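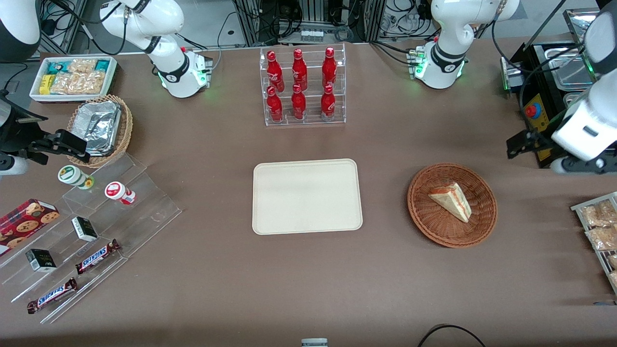

Snack table, tray empty, bottles on the rack, cake in the basket.

Ticket 1054
Product: Gotine serving tray, cream, rectangular, raised rim
Sold by: Warkico
Status: Solved

Opening message

Hi there! I bought the Gotine tray for our snack table at Drollent (it's a shared break space, people grab a drink and something to eat and go) and I love the look of it, but I'm having two problems and I can't work out if it's the tray or me.

Problem one, it rocks. Set it down in the middle of the table and press on one corner and the opposite corner lifts a hair. You can hear it too, a little tick every time somebody picks something up. Problem two, there's a cloudy film on the inside that comes back after every wash. It doesn't feel greasy, it just looks dull, and when you wipe it with a dry cloth it smears and then settles right back down.

The rest of the table is behaving fine. The Coca-Cola bottles sit in the clear rack, six of them in two rows, and that thing doesn't budge. The round wicker basket is good too, although I'm starting to think a slice of cake wants a plate under it in there, because I do not look forward to picking crumbs out of wicker. So it's only the tray I'm asking about.

What I've tried already: turned it around end for end (still rocks), moved it to another spot on the table (still rocks), washed it by hand with the green dish soap from under the sink (film comes back), washed it in the dishwasher on the hot cycle (film comes back and I think the rocking got worse, oops).

Update 1

Thanks for the quick answer! You asked me to check the tray on a surface I know is flat, so I put it on the stone counter in the kitchen. It rocks there too, same two corners. So it's the tray and the table is off the hook. You also asked about the dishwasher, and yes, I've run it through more than once, always with the heated dry on. I hadn't seen the note on the back of the label about that. Sorry!

Update 2

Did the warm water thing. I filled the big sink from the hot tap, laid the tray in flat for 16 minutes, then took it out and put it upside down on the counter with a folded towel and two cookbooks on top. Left it until the next morning. First try got rid of most of the rocking. I did it again the same way and now I can press on any corner I like and get no tick at all. I'm really pleased, I was sure I'd be sending it back.

The film took longer. White vinegar and water did something but left streaks. Then I used the Odoi rinse powder you mentioned, one scoop in 700 ml of warm water, soft sponge, rinse, dry right away with a clean towel. That did it!

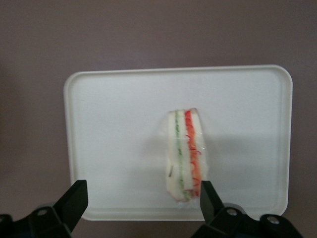

Wrapped food is my new rule for the tray, at least until I'm sure the film is gone for good. I used to put cut fruit straight on it and I suspect the juice wasn't helping. The sandwich on there is in clear plastic wrap and standing on its cut edge, so you can see the bread and the strip of green filling without having to pick it up and turn it over, and nothing touches the tray but the wrap. I'd like to do all the sandwiches that way.

One leftover question, no rush. Is it OK to use the Odoi powder every week, or is that too much for this plastic? The jar says 358 g and at one scoop a go it'll last me ages either way.

Update 3

Got it, once a month and plain soap in between. Hand wash only from here on, and I've put a strip of tape on the dishwasher door that says NO TRAY. You can close this one. Thanks again for all the help!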